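Subject: Re: [sternel-bakers] Sponge sinking in the middle

On an evening in October, a list member in Sadlow wrote:

> I have made the same plain sponge three times now and each time it
> rises well, then drops in the center as it cools. Same recipe, same
> square pan. I am using the Rivalix countertop oven at the setting
> the recipe gives. The edges are fine. Should I add more baking
> powder, or is it the oven?

I would leave the baking powder alone. Too much of it is a common cause of this. The batter goes up fast, the bubbles join and break, and there is nothing set underneath to hold it. If anything, take a little out.

The oven is more likely. Small ovens cycle a lot, and the number on the dial is only a rough guide. Put a cheap thermometer on the middle rack and let it run for a good while before you read it. Mine has to be set well above 384 to hold that - other people on this list have found theirs run hot.

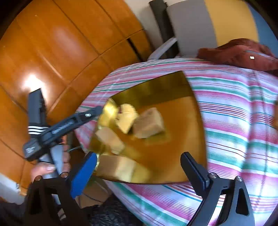

Does it matter if the eggs come straight from the fridge?

It matters for a whisked sponge. Cold eggs take longer to whip, and many people stop before there is enough air in them. Leave them out for 2 hours, or stand them in warm water while you weigh the flour.

On weighing: I use 200 grams of flour for the larger square pan and have not measured by cup in years. A packed cup and a spooned cup are different cakes.

Don't open the door until the top has colored. Then test the center with a skewer, and press it lightly as well. It should spring back. If the skewer comes out clean but the top holds a dent, give it a few more minutes.
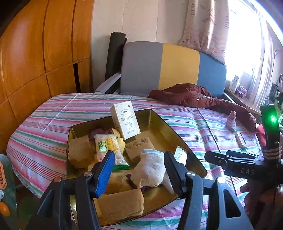

Cutting is the other place where a good sponge gets spoiled. Let it cool all the way and use a long serrated knife with very little pressure. Blocks hold up better than thin slices when they have to travel, and a wide, shallow tray with raised sides, like the gold-colored one with the cake in it, is easier to serve from than a deep tin. Store whatever is left in something with a lid.

The notes from the Trevor bake day are still in the list archive under "sponge" and cover pan lining, which I have skipped here.

Please post the thermometer reading when you have it.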